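Friday, March 16, 2018

Long one today, sorry. Jozef, skip to the end if you only want to know what I did to your config file.

Picked up where we left the Wirnent runs last night. The batch was supposed to be 387 episodes in the sim, wrist camera on, gripper going to the approach pose in front of the house and stopping there. I came in with my coffee expecting a full folder and found 350 good ones and 37 that had ended in a fault. All 37 the same: wrist joint past its soft limit, controller drops out, arm freezes wherever it happens to be. No crash, no stack trace, the sim keeps ticking along quite happily with a dead arm in it. Which is kind of worse! If I hadn't sorted by end state I would have fed the lot to Vik and gone to lunch.

First guess was contact, because it's always contact. I figured a finger was clipping the wall mesh and the solver was kicking the wrist sideways. So I replayed five of the bad ones with contact logging on. Zero contacts. Not one, not even a finger on a finger. Fine, scratch that, and there went most of the morning.

Second guess was the new window asset Carmela put in on Tuesday (she heard me say this out loud and was very nice about it). Pulled the window, reran the same seeds, same fault at the same step. Put the window back. Said sorry.

After that I stopped guessing and went through the wrist view of episode 606 slowly, which I should have done at nine o'clock.

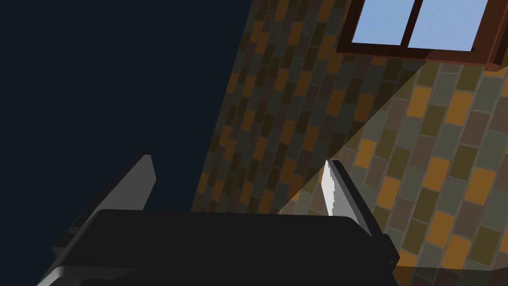 Ep. 606, wrist cam. Fingers open, nothing in the grasp, horizon well off level.

Look at the tilt on those bricks. The approach pose is meant to have the wall courses running level in this view, and they are nearly standing on end. The fingers are wide open like they should be, so the gripper command is getting through fine and it's only the roll that's off.

So then I dumped the wrist target for every episode, good and bad, and plotted it against the start angle. Beautiful clean split. Every bad one starts on the far side of the wrap, where the angle flips sign, and the planner takes the long way round instead of stepping across. It runs out of joint before it gets there, hits the soft limit, and the controller does what it's told and lets go. The good ones never cross the wrap at all, so they never had a chance to go wrong.

The wrap handling lives in the little Treteck adapter. I went back through the history and the shortest-path check got turned off in the config when we were chasing the jitter thing at the start of March. That was me. There's even a comment from me saying "put this back". Oh well.

What I changed:
Shortest-path check back on in the adapter config (Jozef, this is your file, I left the old line commented out under it).
Soft limit fault now ends the episode and marks it failed in the summary. It was only going to the debug log before.
Batch script prints the failed total as the last line, in capitals.

Reran the 37 bad seeds after lunch. 36 go to the pose and stop, nice and level. One still faults and I don't know why yet. It starts very close to the limit, so maybe there's just no room, but I don't want to wave it off. Seed is in the Plollby folder with the logs.

The bit that bothers me is the real arm. Same adapter, same config, and it has been running with that check off for as long as the sim has. The hardware stop would catch it, but a wrist winding the long way round with a hand nearby is not something I want to find out about in person. I've put a note on the cell door and told Carmela: no moves on the real arm until the config is copied over and we've done a slow jog across the wrap with someone on the e-stop.

Still to do:
The last bad seed.
Ask Jozef if the jitter comes back with the check on. I didn't see any, but I wasn't looking very hard.
Full batch again overnight, nothing to Vik before I've read the last line.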